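Clilleck hand demos, README

Print this page | E-mail this page

Last updated: April

I put this set together for the Grustito policy, and I'm sharing it so you don't have to record your own (it eats afternoons, trust me!). There are 400 episodes of tabletop work, all done by a person holding a pair of grippers, so no teleop lag and no arm joint logs either.

## What you get

- 2,428 short clips cut from the episodes, 46 of them held out for testing
- one wrist video per gripper, plus a head view
- gripper pose and jaw opening at every step

## Stuff to know

Wrist video is very wide-angle, so shelves and table edges bend. I left it that way, and the Azimi loader can straighten it if you ask. Head and wrist clocks drift a little, so run the sync script first! I dropped 70 takes where tracking got lost, mostly when a marker cube tipped away from the head view.

## Sample views 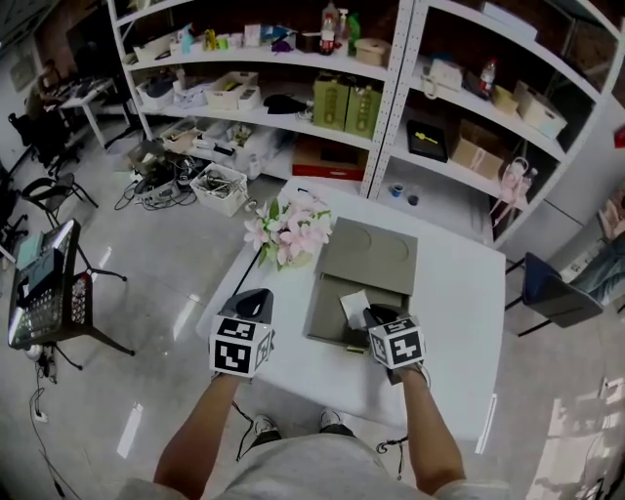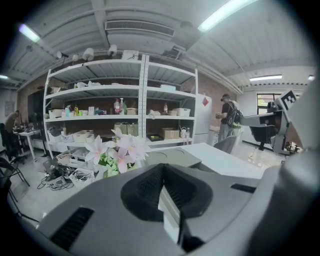
Box and lilies task: head view first, then a gripper's own view.

## Comments (3)

prudov_user: Loader works great, but the sync script wants an older Python.

gripfan: Any chance of depth?

me: No depth, sorry! Python fix is on my list.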